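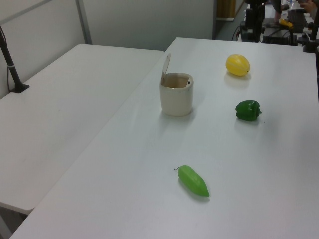 Warnenura Community Kitchen Opens Its Fall Food Workshops

Good news for anyone in Warnenura who wants to get more comfortable around vegetables: the community kitchen on Heydari Street has opened sign-ups for its fall food workshops, and the new program is a big step up from last year's.

The series starts in September with 19 sessions on the calendar, up from 15 last year. The first few are all about getting to know produce – how to pick it, store it and cut it without wasting half of it. A green bell pepper, a long light green pepper and a yellow oval fruit with pale stripes are on the list for the opening table exercise, in which families sort produce and talk about what they would cook with it.

"People walk past a pepper every week at the store and never think about how many ways there are to use it," said Pouran Rezaei, who runs the program. "Stuff it, roast it, slice it raw into a salad. I could go on all afternoon, and in the first session I probably will!"

The early classes are planned with young kids in mind, so they begin with handling and naming things at the table before any knives come out. Older kids and adults move on to soups, quick pickles and a flatbread evening led by Sepehr Yazdani, whose bread table drew a long line at the spring fair. Mitsuko Sasaki is coming back for two sessions on rice dishes, and she has promised to bring her pickled cucumbers again.

There's a bit more room this time, too. The kitchen has 260 places across the whole series, and families can book one session or several. Each class runs 90 minutes and ends with everyone eating together, apart from the produce sessions, where people go home with a recipe sheet.

The money side is in good shape. A neighborhood fundraiser over the summer brought in $2,906, all of it going toward ingredients and a set of smaller aprons. Local grocer Arisier is adding fresh vegetables for the soup nights.

Dae-han Kang took his two daughters last year and has already put their names down. "My youngest wouldn't touch anything green," he said. "Now she asks for the long peppers by name, and she wants them in her lunch box. I'm not going to argue with that."

Sign-up sheets are at the kitchen's front desk, and places for the bread evening are going fast. Bring a container with a lid if you're coming to a soup night – you'll want to take some home.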